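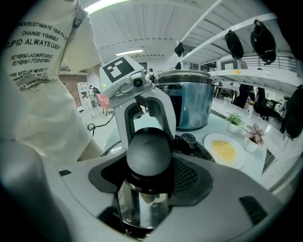

Stirholm Unit 2: Fire and Egress Checklist

Inspector: Mesfin Chala
Site contact: Abdelghani Alaoui
Date: 3/20/26

1. Exit doors
Front door: OK. Opens fully, latch releases with one hand.
Rear door: FAIL. Closer is leaking oil and the door stops short of the latch. Replace closer. El Khatib to quote.

2. Exit signs and emergency lights
Signs lit at both doors. Battery test run for 90 seconds. Corridor fitting dropped out before the end of the test. Replace battery pack and retest within 30 days.

3. Extinguishers
Gauges in the green, pins and seals in place. Tag on the kitchen unit is hard to read. Service due in June.

4. Electrical
Panel clearance OK. Circuit 9 has no label on the directory. Trace and label. One extension cord run under a mat by the sink wall, removed during the visit.

5. Smoke detectors
Tested with aerosol, all sounded. Stairwell head is over 9 years old by its date stamp. Plan replacement with the Skerngate order.
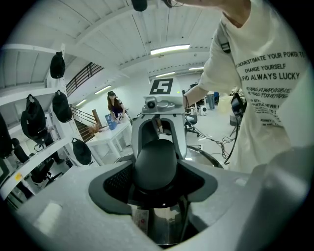 Unit 2, day of visit.

6. Storage
Paint cans moved to the metal cabinet, as asked in the last report. Cabinet door does not lock. Druvgate holds the spare keys.

7. Housekeeping
Stairs clear. Cardboard stacked next to the water heater. Keep 30 inches clear on all sides.

Result: conditional pass. Items 1 and 2 to be rechecked.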